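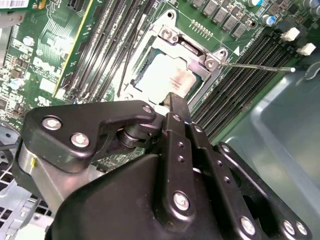
Rallville Road Workshop: the Dell board gallery
9 Aug 2021

Welcome back to my little corner of old computers! I've been clearing the shelf by the window, and the Dell desktop I picked up from the Stelside surplus sale in December has finally had its turn on the bench. I paid 18 dollars for it, which felt like a bargain until I started buying things for it. I do love a green board, though, and this one is a beauty – plenty going on, and all of it big enough for my eyes.

1. The open socket

My favorite part of any desktop. The metal frame is up, the lever is out to the side, and the processor is sitting there with its silver lid showing. The printing on the lid has faded quite a bit (I've met worse, believe me). If you're new to this, go slowly around the socket and keep your fingers off anything gold. I still hold my breath every time I close one of these frames, and I must have done up to 100 of them by now.

There are long black memory slots on both sides of the socket, which I find very handsome. It does mean you want to watch where that lever goes when you let go of it – mine likes to swing out over the slots on the right.

Still to come

I have a cooler on order from Willems, plus a fresh tube of paste, and I'm hunting for matching memory. The shop in Rilelberg had a box of sticks for 50 dollars and I walked away from it, then thought about it the whole drive home. I may go back on Saturday. The case needs a good wipe too, and one of the side panels has a dent I'd like to press out before I put any of it back together.

More pictures when the cooler turns up! If you have a spare side panel for one of these, please drop me a line through the contact page.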